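Visit notes, Lellari water treatment works, March 2021

The plant sits on the east bank, below the old quarry, and takes raw water from the Ó Néill reservoir through a gravity main. Liam Lynch, the shift supervisor, met us at the gate and issued hard hats and boot covers. The route followed the process order, intake to clear well.

Screening is done in two stages. The coarse bars are raked by hand. The fine screen is a rotating drum that washes itself on a level signal, and the spray bar was replaced last August after a run of blocked nozzles. Alum is dosed just downstream at a static mixer. Lynch keeps the dose sheet on a clipboard by the pump, with jar test results written in the margin - the turbidity of the source changes quickly after rain, and the sheet goes back several years.

Flocculation takes place in three tapered cells, each with slower paddles than the one before. Settled water then passes to 18 rapid gravity filters built in two rows with a pipe gallery between them. The media is anthracite over sand. Backwash is triggered by head loss or by time, whichever comes first, and the used wash water goes to a holding tank and returns to the inlet after settling. We watched one full wash from the walkway. The air scour is loud enough that questions had to wait.

The gallery was the most useful part of the tour for me. Every valve carries a stamped tag, and the numbering runs to 1,781. Fasetti actuators are being fitted on the outlet side, one filter at a time, so that the works can stay in supply.
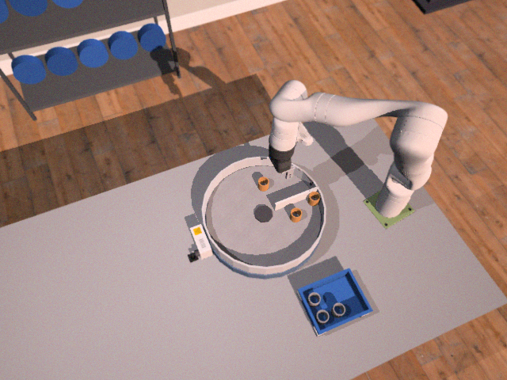

Disinfection is by hypochlorite, made on site from salt. Sinéad Rafferty runs the laboratory and explained the contact time calculation, which uses the lowest clear well level and the highest flow of the day. Her bench instruments are checked against standards each morning, and the online chlorine meters are then compared with the bench.

Sludge goes to an Enen belt press in a separate building. It was down for a bearing change, so we saw only the feed tank and the polymer skid. Parking is at the lower gate, and the path up is steep.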